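Call for participants: student project "Two Arms, One Household", spring term
Skirnent Robotics Club, open to students of all departments
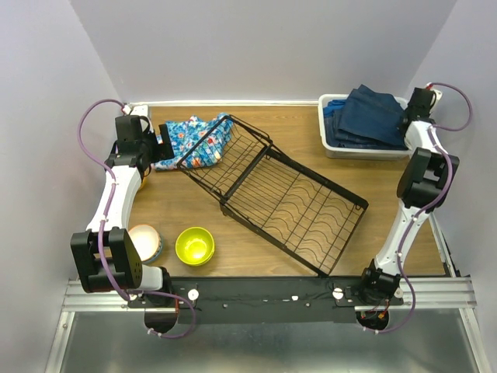
Do I need to know how to program?
Programming is useful for two of the places only, and for the other places we look for patience, steady hands and regular attendance.

The club is searching for eight new members for the second half of our household project. We work with a pair of small robot arms, fixed side by side at the edge of a table, and we teach them tasks which everybody knows from home: to move a cloth, to take hold of a pair of jeans, to put bowls and a dish rack in their places. A person guides the arms through the task many times, the computer records the movements, and afterwards a model is trained on these recordings. In the first half of the project the club collected 3,461 recordings. Of these, 277 are still without a label, and this is the first work that the new group will receive.

The project is led by Mirjana Kneževič, who teaches the control engineering course. Makis Theodorakopoulos is responsible for the training of the models and Ursina Hauser for the mechanical side. All three are present at most sessions and are glad to explain things more than once.

What you will do

Operators (four places). You guide the arms and repeat one task until the recordings are clean. A session lasts two hours with a break in the middle. Soft things such as cloth and denim are the most difficult, so please expect that the first evenings will go slowly. We have found that people who play an instrument, sew or repair bicycles learn this quickly, but it is not a condition.

Labelling and record keeping (two places). You watch the recordings, mark where each step begins and ends, and write down what went wrong if the attempt has failed. This can be done partly at home. Good written English is needed, as the notes are read also by our partner club in Urkach.

Software (two places). You should be able to write Python and to read code that another person has written. Experience with machine learning is welcome - Makis will give you an introduction in any case.

Ursina would also be happy if one of the operators wants to help her with cables, clips and screws. Please mention it in your application.

What we ask from you

You are enrolled at the school, in any department and in any year. You must be at least 17 years old; if you are under 18, we need the signature of a parent. You can come to one evening session per week from February until the end of term, and to the safety introduction, which is obligatory for everybody including software people. Long hair must be tied back and loose sleeves rolled up when the arms are switched on.

What you receive

Participation is not paid. Students of the engineering department can count the project as their elective, and all others receive a certificate with the hours they have worked. The club pays the travel to the Gruber Cup, where we will enter the table-clearing category as a team. Last year we came fifth there and we would like to do better. Tea and bread are provided at the evening sessions.

How to apply

Please write half a page, not more: who you are, which of the three kinds of place you want, and one thing that you have built, repaired or organised. Marks and a CV are not necessary. Give your application to Theresia Reisinger in the department office, or put it in the Skirnent box next to her door. Applications are accepted until Sunday evening; the box is emptied on the next morning at 8.

We will invite all applicants to a short trial at the table. You will try one simple task with the arms under supervision, and we will talk for ten minutes. It is not an examination, and mistakes are normal.

Questions about the elective go to Mirjana Kneževič. For all other questions ask Birdie Alcantara, who was an operator in the first group and can tell you how the evenings are in practice - she is in the workshop most days after lunch.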